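Hesstead H2 bench arm: what to budget for

The H2 is sold by Drodthorpe as an arm and controller. The gripper, table and training day are quoted separately, so ask for all of them on one sheet before you compare it with a Prevetti.
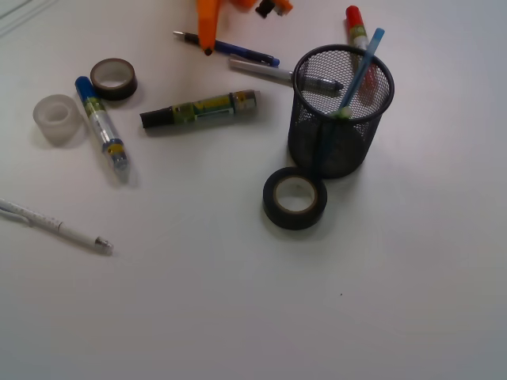
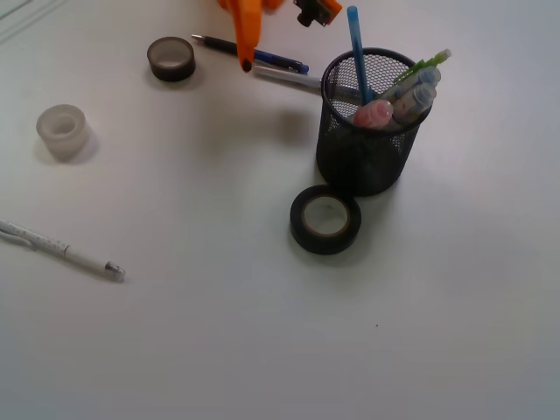
Grippers are where most buyers underspend. Plastic fingers are cheap to replace and we suggest ordering 2 spare sets with the arm. For sorting and tidying work, test with the things your staff handle every day: pens lying flat, rolls of tape, a wire-mesh pen holder. Thin items on a smooth white table need a finer fingertip than boxes do. The Nikolovski tip kit fits all current arms.

Lead time on the arm is 10 weeks. Tip kits are held in stock. Orders for September delivery need a deposit of more than 80 per cent if the table is included.

For a written quote, contact Kausar Hashmi at the Drodthorpe sales desk.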